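Versão revista em fevereiro. Substitui a folha antiga da copa, deitar a outra fora pf.

## 4. Mesa do chá: servir e arrumar

Vale para a mesa clara da sala Trulmont. Para a copa do piso de baixo ver secção 5, a ordem é outra.

### 4.1 Antes de começar

- Copos de papel, os altos. Pilha na prateleira Fellen, ref. 3119.
- Bagas de goji, rodelas de jujuba, longan seco. Tudo em recipiente próprio.
- Jarro de água. Cheio.
- Caixote com saco posto. Ver 4.3, não deixar para o fim.

Falta alguma coisa? Pedir à Elmarie Botha, extensão 411. De manhã atende sempre, à tarde depende.

### 4.2 Preparar o copo

1. Pano húmido na mesa. Secar.
2. Abrir o copo e espreitar o fundo. Amolgado ou com a costura a abrir, vai fora.
3. Jujuba primeiro. Duas ou três rodelas, sem caroço.
4. Goji a seguir, uma pitada generosa. Não é preciso andar a contar.
5. Longan, se houver. Um chega, é doce.
6. Deitar a água devagar, encostada à parede do copo. Para prova basta um fundo baixo; para servir, até dois dedos do rebordo.
7. Tampar e esperar 5 minutos. Mexer só depois.

O líquido deve ficar âmbar claro, com o fundo do copo ainda à vista. Mais escuro do que isso, juntar água.

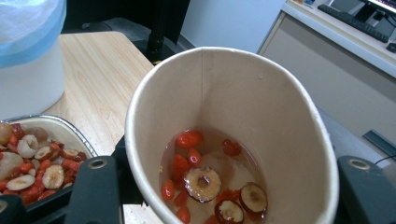
*Fig. 4-1. Copo de prova: goji e rodelas de jujuba em pouco líquido.*

> **Nota.** O longan perde a cor e quase não se vê debaixo de água. Ver bem antes de pôr outro.

> **Cuidado.** Água quente em copo de papel: pegar junto ao rebordo, nunca apertar a meio. Quem tiver as mãos sensíveis usa dois copos encaixados.

Tabuleiros de alumínio ficam ao lado, afastados dos copos cheios. O rebordo é franzido e prende nas mangas, já aconteceu. Não empilhar com comida dentro.

### 4.3 Caixote

1. Tampa toda para trás, até parar.
2. Saco novo, virado por fora do rebordo à volta toda. Deixar folga, senão escorrega para dentro ao primeiro copo mais pesado.
3. Pôr o caixote em cima da mesa, do lado esquerdo, só durante a arrumação. Depois volta ao chão.
4. Esvaziar os restos no lava-loiça *antes* de deitar os copos fora. Líquido no saco não.
5. Copos um a um, sem atirar. Caem deitados, não faz mal.

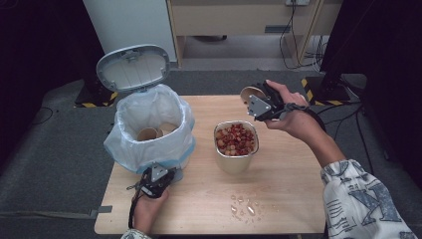

*Fig. 4-2. Arrumação: caixote aberto na mesa, copos de papel para o saco.*

O copo metálico não vai ao lixo!! Fica na mesa até ao fim, afastado do caixote, e só sai quando os de papel estiverem despachados. Se ainda tiver conteúdo, tapar e guardar no armário Jollevent, prateleira do meio.

Fragmentos transparentes no tampo: não varrer com a mão. Juntar com um cartão dobrado, deitar no saco, passar o pano a seguir. Ver tambem a alcatifa por baixo, aspirar se for preciso.

> **Cuidado.** Não calcar o saco para caber mais. Trocar quando chegar a cerca de 2 palmos de altura.

### 4.4 Fechar

1. Atar o saco, levar para o contentor do corredor.
2. Saco novo no caixote, fechar a tampa.
3. Pano na mesa outra vez. O chá seco agarra-se à madeira clara e depois custa a sair.
4. Recipientes fechados. Goji e jujuba em sítio seco, longe do lava-loiça.
5. Rubricar a folha colada por dentro da porta do armario.

Stock em baixo: anotar na mesma folha, coluna "Lu", e avisar a Elmarie até às 16h.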